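# Istcombe fragment dated to the second century, again

August 21, 2019 – The Culance library says its scrap of the Gospel of Mark, 12 lines on 2 sides of papyrus, was copied before the year 200.
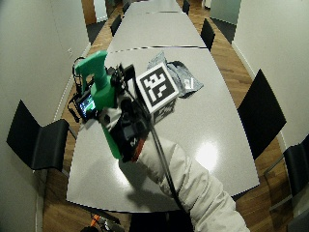

One reader, writing in from Stera, asked why the claim rests on handwriting alone when the same fragment was placed a century later in February. Fair question. The library's reply points to a new comparison of letter shapes but doesn't say which manuscripts were used, or who picked them.

No carbon test has been done. The report, published by Greco, runs to more than 40 pages and gives the ink a single paragraph – on page 12. Orders are open now.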